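Filed under: Short Fiction, Food & Drink

The One-Star

2020-09-14

The review went up at 11:52 at night, which is when people who have been wronged by soup do their best work.

"I would give zero stars if the site allowed it," it began. "The lentils were tired. The server was also tired. I asked what was in the house dressing and was told 'oil, mostly.' AVOID."

Hala Daher read it standing in the kitchen of Avamari, the only restaurant in Tukville with cloth napkins, while she waited for the dish machine to finish. She read it a second time sitting on an upturned bucket. She had been the server. She had also been the cook, the hostess, and the person who said "oil, mostly."

The reviewer called himself PoonTownPete. Poon was the next town over, and it had a steakhouse, a bowling alley and a low opinion of Tukville. Pete had written 40 reviews. Hala went through all of them. He had given one star to a car wash, a dentist and a lake. He had given five stars to a gas station outside Ollico because the man at the register had called him "boss."

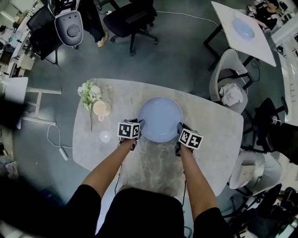 She wrote a reply. It was gracious and brief and thanked him for his feedback. She deleted it and wrote one that ran to 800 words and included the history of the lentil. She deleted that too, though she kept a paragraph about the Romans in case it came in handy for the menu.

In the end she typed, "Dear Pete, I'm sorry about the lentils. Come back in and I'll make you something else. Hala." Then she hit post and went home, where she lay awake thinking of better things to say about the dressing.

By morning the review had 12 comments. By noon it had been picked up by the Tukville community page, where people had been arguing about leaf blowers since March and were ready for something new. Half the town rushed to defend her. This would have been touching if any of them had eaten there.

"Best pizza in the county!" wrote a man she'd never seen. Avamari did not serve pizza.

"My wife and I had our wedding reception there and it was magical," wrote another. The dining room held nine tables and a coat rack. Hala tried to picture the wedding.

Poon struck back by dinnertime. A woman reported a hair in her chowder. A second woman reported a hair in the same chowder. There was no chowder. By the end of the week Avamari had almost 400 reviews, most of them about dishes it had never made, and an average rating of three stars, up from two and a half. The review site sent her an email congratulating her on her engagement. Her mother saw it on the screen and had to be talked down.

Then the phone started. Did she have the chowder? Could they get the pizza to go? A man wanted to book the ballroom. Hala said the ballroom was being painted.

She held out for six days before she put chowder on the menu. It was good chowder. It sold out by seven, and three people told her it wasn't as good as it used to be.

Pete came in the following week. She knew him at once, even without a photo, because he stopped inside the door and ran a finger along the top of the coat rack. He was smaller than his reviews. He wore a tie. He asked for a table away from the draft, then for one away from that one.

"You're Hala," he said, when she brought the water.

"You're Pete."

"Gerald," he said. "Pete was taken. So I added the town, and then it seemed silly to go back to Gerald."

She couldn't find anything to say to this, so she gave him bread. 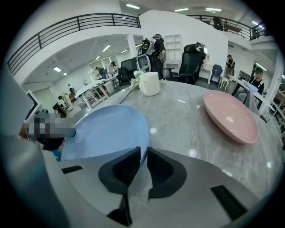
"What's in the dressing?" he asked.

"Olive oil, lemon, a little sumac, and garlic I've let sit in the lemon for an hour."

He wrote it down in a notebook. He looked a bit let down, as if he'd been hoping for oil, mostly.

She made him the lamb with rice, which she hadn't put on the menu because it took all afternoon and people in Tukville wanted their dinner at five. He ate it without looking up. He ate the bread. He asked, quietly, if there was more of the rice, and when she brought it he said thank you to the rice.

At the register he counted out exact change, then a tip, then took the tip back and put down a bigger one. His ears were pink.

"Have a good night, boss," said Hala.

He stood there a moment with his hand on the door.

The review went up at 11:52. She was on the bucket again, waiting on the dish machine, and she made herself dry her hands before she opened it.

"Lamb excellent," it said. "Rice excellent. Owner polite. Was told by several people to try the pizza and it was not offered. Parking is bad. Four stars."

Hala read it twice. Then she got up and looked in the back to see how much flour she had.

Sign up for our newsletter and get a new story every month. We use cookies to remember your preferences. Accept | Manage settings

Contact | Submissions | © 2020 All rights reserved | Back to top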